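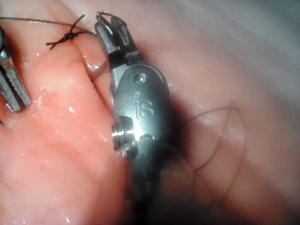

Abro hilo porque llevo tres semanas metida hasta las cejas en la historia del hilo de coser y necesito contárselo a alguien que no sea mi gato. Va largo, avisados quedáis 🧵

1/ Todo empezó con una caja de galletas de mi abuela. Dentro, lo de siempre: botones sueltos, una cinta métrica que ya no mide lo que dice y 544 carretes. Sí, los conté. Sí, me llevó una tarde entera y la volvería a pasar igual.

2/ (Vale, la caja era en realidad tres cajas y un cajón.)

3/ Muchos son de madera, con la etiqueta de papel pegada en el extremo. Los números de color están escritos a lápiz en algunos, con letra de mi abuela. Se ve que apuntaba el tono cuando la etiqueta empezaba a borrarse. El 900 es un verde botella precioso del que ya casi no queda nada.

4/ Primera cosa que aprendí: el número del grosor va al revés de lo que una espera. En el hilo de algodón, cuanto más alto, más fino. Un 30 es más gordo que un 50. Me pasé años comprando mal y echándole la culpa a la máquina. ¡Perdóname, máquina!

5/ Segunda: la torsión. El hilo se retuerce en un sentido o en el otro y se le llama S o Z según hacia dónde se incline la línea central de la letra. Coged un carrete ahora mismo y miradlo con lupa. Yo esperé a que terminarais.

6/ La mayoría de los hilos para máquina llevan torsión final Z. Si usas uno con torsión S en una máquina normal, se puede ir abriendo con cada puntada y acaba deshilachado. Tengo un carrete de estos, color mostaza, que me había hecho llorar dos veces. Misterio resuelto.

7/ Tercera, y aquí me emociono: el mercerizado. En el siglo XIX, John Mercer trató algodón con sosa cáustica y vio que la fibra se hinchaba y cogía mejor el tinte. El brillo bonito vino después, cuando se empezó a hacer con el hilo en tensión. Medio siglo entre una cosa y la otra.

8/ Para entender todo esto me ha ayudado muchísimo Consolacion Manalo, que da clases de costura en Vandusero, el taller de mi barrio. Le llevé una bolsa de carretes y me tuvo dos horas rompiendo hebras con las manos. Literal.

9/ Su prueba: tiras de un trozo de hilo con un golpe seco. Si se parte enseguida, lo dejas para hilvanar. Si aguanta y te marca el dedo, a la máquina sin miedo. De los míos de algodón viejo, los que habían estado al sol de la ventana se rompían con mirarlos.

10/ Los guardados a oscuras, en cambio, una maravilla. Hay un azul marino de la serie Rillance que tiene más años que yo y cose como el primer día.

11/ Sobre poliéster contra algodón: no voy a abrir esa guerra en un hilo de hilos. Solo digo que para acolchar me gusta el algodón y que para los pantalones de mis sobrinos, poliéster y puntada doble. Esos niños son una trituradora.

12/ Un capítulo aparte merece la seda. Thái, mi compañera de clase, trajo una madeja de seda sin teñir y nos quedamos todas calladas tocándola. Resbala en la aguja, se te va del nudo, es un horror para principiantes – y aun así quiero coser con ella el resto de mi vida.

13/ Truco suyo: cera de abeja, pasar la hebra dos veces y planchar entre dos papeles. Se enreda muchísimo menos. También va bien con el algodón si coséis a mano.

14/ Y cortad hebras cortas, por favor. Del codo a la punta de los dedos. Yo cortaba kilómetros por pereza de enhebrar y luego me pasaba la tarde deshaciendo nudos.

15/ Ahora estoy haciendo un catálogo casero. Una ficha por carrete, con una muestrita enrollada en el cartón, grosor, fibra (si la sé) y resultado del tirón. En la libreta Vimska, la de cuadros, que es la única que no se me desencuaderna. Voy por la letra D de «dorado».

16/ Si alguien tiene carretes de madera de sus abuelas y no sabe qué hacer con ellos, no los tiréis. Preguntad en talleres, en escuelas, en el grupo de vecinos. O preguntadme a mí, que no tengo sitio pero me hago.

17/ Añado, porque me lo estáis preguntando por privado: para saber si un hilo es algodón o poliéster, se quema un cabo con pinzas y encima del fregadero. El algodón huele a papel quemado y deja ceniza suave. El poliéster se encoge y deja una bolita dura.

18/ Mañana por la tarde os subo el color 900 con luz natural, que con la lámpara de la cocina sale negro. Y sigo buscando otro carrete igual, por si alguien lo ve en algún mercadillo 💚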